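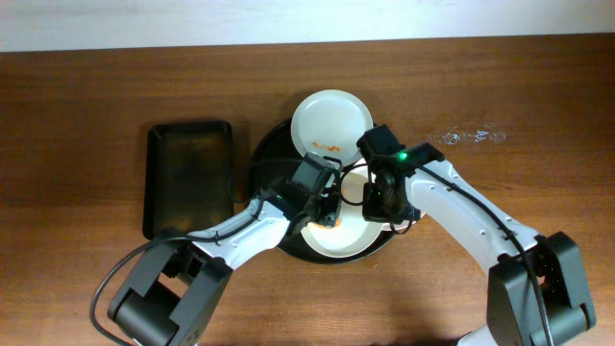 Workshop notebook, Nitulham
March, entry by Rochelle Begay

Started the screw press just after breakfast and it ran all morning without a choke! First time since we put the new cage bars in. Feed was hulled pumpkin seed from the Bellamy sacks, same lot as last month, so whatever changed is in the machine and I'm happy to blame the bars.

Run sheet says 47 kg through the hopper before lunch. Cake came out in flat, even flakes, a bit darker at the edges than I like. Oil is a deep green and still cloudy. It's sitting in the tall drum by the door and I won't judge it until it has settled overnight.

Choke screw is two turns out from where Darnell Whitfield had it. I tried one turn first and the motor started to growl, so I backed it off and listened, and it went quiet almost at once. What a lovely sound, a press that isn't complaining. Mark on the collar is in yellow paint pen. Please don't wipe it off.
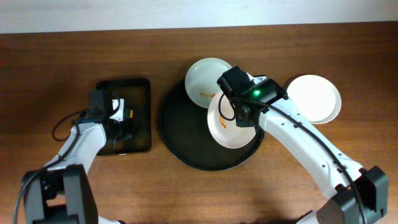
Fines are still the problem. They come through between the bars with the first oil and pile up under the cage, and then they bake on there and you need a chisel (ask Darnell how I know he used a chisel). The pan we have now is folded sheet with square corners and the sludge packs into every one of them. I want to swap it for something shaped like the small black tray at the left of the table, with rounded corners and a bit of a raised rim, only longer, so one pass with a scraper gets everything. I've drawn it on the back of the run sheet. Roswitha Gruber thinks she can get one pressed in stainless and I'd love to have it before we do the flax.

Warm-up: I used the cage heater and a handful of old cake and waited for the first steady thread of oil before opening the hopper gate properly. Much better than going in cold with whole seed. The old Prasier sheet taped inside the cabinet door tells you to fill the hopper first. Cross that out, I think, but I'd like Roswitha to look at it before we do.

Belt is the Helline one, part 1328. It had dust on it and a faint squeal at start-up, gone after a minute or so. One spare left on the hook. Order more. 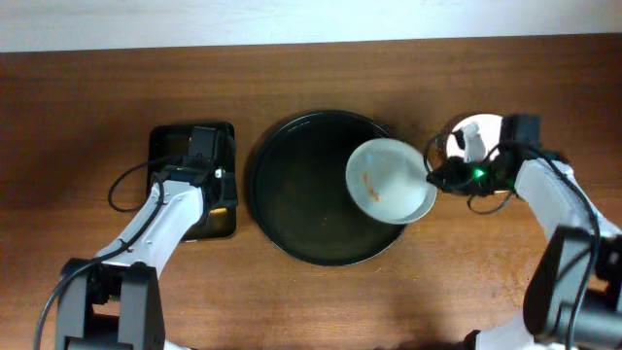 Should we be running the seed drier before it goes in?
I don't think we should go any lower. When the seed is too dry it turns to powder in the cage and we get more fines and less oil, and today's lot had a slight bend to it before it snapped, which seems about right for this press.

Reginald Brannigan came by with the settling idea again, and I've come round to it. Two drums, the first one filled slowly from the press, the second fed from a tap partway up the first, so the sludge stays put. We have the drums. We have the tap too, in the drawer with the odd fittings. I could have it standing by the end of the week and I'm really keen to see how clear the second drum gets.

Filter cloths: washed three, threw one out (hole near the seam). The coarse weave drained faster than I expected and let too much through. The fine one blinded up. Next run I want coarse first and then fine. 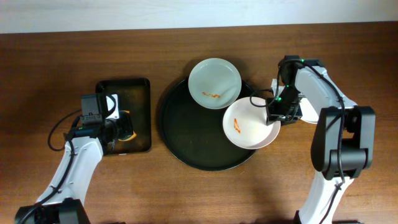

If that works we could skip the paper stage on small lots altogether, which would save an hour of standing around with a funnel. For bigger lots I'd still keep the paper.

Gearbox oil changed at 1000 hours on the counter. Darnell Pennington reckons this grade is good for up to 2000 and he may be right, but what drained out was dark and smelled burnt, so I'd sooner keep to the short interval. Drain plug washer is new. Magnet had a bit of gray fuzz on it, no chips.

To do
- scraper for under the cage, softer than the chisel
- weigh the cake, I forgot
- check the hopper gate, it sticks half open
- flax: finer bar spacing? ask Roswitha
- label the drums!!

Stopped at 3:40 pm. Ran cake through until the oil quit, heater off, pulled the cone while it was still warm and it slid out by hand. By hand!

Nitulham press shop notebook. Corrections to Rochelle Begay. Back to top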